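Skurnetti Four-Tier Fabric Shelf
Section 3: Assembly and Placement

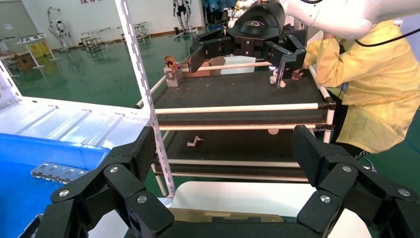 Read this section through before opening the hardware bag. One person can put the unit together, but a second pair of hands helps at step 7.

Before you start

Check the contents against the parts list in Section 2. Spare connectors are packed in the small bag with the end caps. If a rod is bent or a connector is cracked, do not assemble the unit. Contact the dealer, or write to Nolte parts service with the order number and the letter of the missing part.

Work on a carpet or on the flattened carton. Rods roll, and the connectors are easy to lose on a hard floor. You do not need tools apart from a rubber mallet. A hammer with a folded cloth over the head will also do.

Caution: Keep connectors and end caps away from small children.

Building the frame

1. Sort the rods by length. The long rods (A) run from side to side and measure 900 mm. The short rods (B) run from front to back. The uprights (C) have a connector seat at both ends.

2. Push one connector onto each end of two A rods. Turn each connector until the open socket points up.

3. Join the two A rods with two B rods to make a rectangle. Lay it flat and press down on all four corners. It should not rock.

4. Slide the first fabric shelf onto the A rods before closing the second corner. The sleeve seams face down. If you have already closed the rectangle, pull one B rod out again.

5. Set four C uprights into the open sockets. Push by hand first, then tap each one until the colored line on the rod disappears into the connector.

6. Build the next level in the same way and lower it onto the uprights. Start all four corners before you tap any of them home.

Note: If one corner will not go in, the opposite corner is usually too deep. Back it out a little and try again.

7. Repeat for the remaining levels. Have someone hold the lower part steady while you fit the top. The finished height is 1,200 mm.

8. Press the end caps into the top connectors and the feet into the bottom ones.

Tightening the fabric

New fabric has some slack in it. Leave the unit standing overnight, then pull each shelf toward the front and fasten the tabs on the underside. Check them again after the first few weeks of use. A shelf that sags in the middle has been loaded before the tabs were closed. Empty it, reset the tabs, and let it stand.

Placing the unit

Stand the unit on a level floor with its back to a wall. Leave a gap of 70 mm if there is a baseboard heater nearby. On thick carpet, put a board under the feet.

Fit the wall strap supplied with the unit. The strap screw must go into a stud or a proper wall anchor. The Grender anchors sold with this range suit plasterboard only.

Warning: Do not climb on the rods or hang anything from them. Do not use the unit without the wall strap in a room where children play.

Loading

Put heavy items on the bottom shelf and spread them across its width. Boxes should rest on the fabric near a rod, not in the center. Lift items off when moving the unit, even for a short distance.

Cleaning

Brush or vacuum the shelves with a soft nozzle. Wipe marks with a damp cloth and mild soap, working from the edge of the mark inward. Do not take the fabric off to machine wash it. Rods can be wiped with the same cloth and should be dried afterward.

Spare parts

Fabric shelf, single: order no. 190
Connector and cap set: supplied on request
Postal orders: Nolte, Parts Service, Kiltitz, attn. Rainer Schmieder

Section revised 30 Jul 2026. Section 4 covers adding a second unit alongside the first.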